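Wanted: People to Sit at a Table and Play Our Board Games Badly

Last updated: December 13, 2022
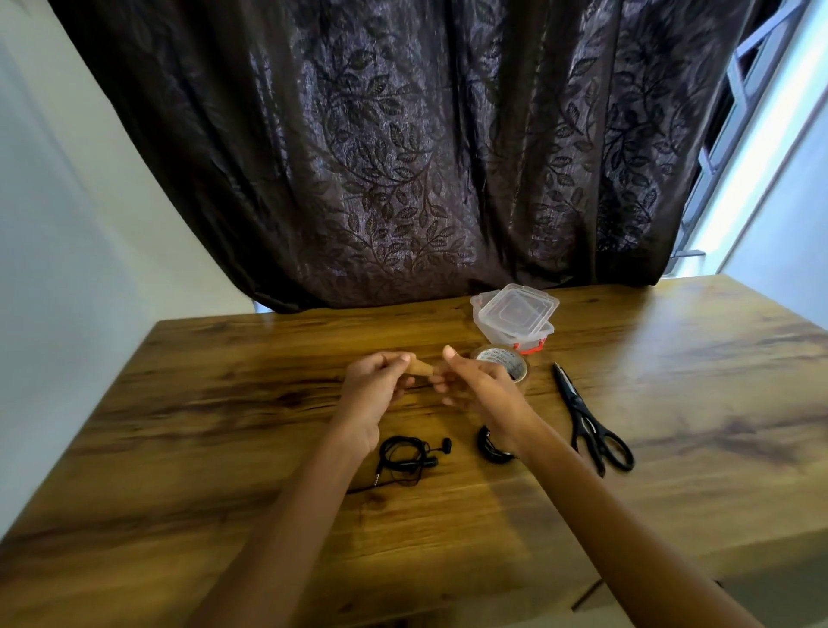 Oliwia Pawłowska wants it put at the top that "badly" is unfair, and that the best tester we had last year lost every single game she played and wrote four pages about it. She also says the word will put off people who are good at games. I told her that was the idea, and we have agreed to leave both opinions in.

Vilunano is a small tabletop game publisher. We make games with wood and cork bits in them, for people who like to have something to fiddle with while they wait for their turn. Our last one, Parora, was about ferry timetables and sold better than a game about ferry timetables had any right to. The next one is called Farkov. It is about running a salt warehouse in a town where everyone owes everyone else money. It has a rule book 34 pages long, and we need strangers to read it and tell us where they stopped.

We are looking for playtesters for February. The sessions are in person, in the upstairs room at Trujillo, the cafe that puts up with us. The stairs are steep and there is no elevator. If that rules you out but you would still like to take part, say so when you write and we will mail you a boxed prototype to play at home with your own people. Home groups get the same pay and the same complaints form.

What you would be doing

You show up, you get a box, and you open it. We don't teach you the game. One of us sits in the corner with a notepad and tries to keep a straight face while you read the setup page out loud. You may ask us questions, but the only reply you will get for the first hour is "what does the book say?" Testers find this annoying. So does the person in the corner, who usually wrote the page in question and is now hearing it read in the voice of someone assembling a bunk bed.

After that you play until the game ends or until you all agree you would like it to. Then there is food, and a form with 40 questions on it. We have tried to make the form shorter. Every time we cut one, somebody on the design side brings in two more – I would rather not say who, but she is quoted in the first paragraph.

A session runs from 6 until 9 in the evening. Most groups finish before then. One group playing an early Farkov did not, and we have since taken out the tax phase.

Who we want

Adults who can read English comfortably and who will say "I don't get this" in front of other people. That second part is harder to find than you would think. Most folks nod, move a piece somewhere, and hope. We need the ones who put the rule book down and ask what a "bonded sack" is and why they have three of them.

You do not need to know anything about modern board games. If the last one you played was with your grandmother and ended in tears (hers or yours), please write. We have plenty of friends who own whole walls of games, and they are very kind about our work, and by now they are no use to us at all. They see a cork marker and know right away that it goes on the score track. We want someone who picks it up and wonders if it came off the table.

It would help if you are color-blind, left-handed, easily bored, short on patience with small print, or a parent who has not finished a sentence in years. None of these is required. We just keep forgetting to design for you and would like to be told.

Couples are welcome to apply together. We will probably seat you at separate tables. Farkov has a rule for calling in debts at the worst possible moment, and we have seen what it does.

Who we can't use this time

Anyone who works for another game publisher, anyone who tested Farkov in the fall, and anyone who is related to us. My brother has asked three times. He should consider this his answer.

What you get

We pay $40 a session, in cash, on the night, whether you liked the game or not. Supper is included. It is soup, and there is a meatless one. You also get your name in the back of the rule book, spelled the way you spell it, and a copy of the finished game when it comes out. When it comes out is a question we have stopped answering in public.

There are eight seats at each session. You can sign up for one session or two, but not more, as by the third people start winning and then they want to talk strategy.

The small print, which is the same size as the rest

You will be asked to sign one page saying you won't post photos of the prototype or explain the ending online. You can tell your friends about it. You can tell them it was terrible. We take written notes during play, and we will not use your name next to anything you said unless you tell us that we can. Phones stay in your pocket while you play, unless you have a babysitter on the other end.

How to apply

Leave a note for Vilunano at the counter at Trujillo, or use the contact form on our website. Tell us your name, which evenings you can usually do, any food you can't eat, and the last set of instructions that made you mad. It doesn't have to be from a game. We have had some very good ones about tents.

We will write back to everybody, including the people we can't fit in. If you get two replies that say different things, go with Oliwia's.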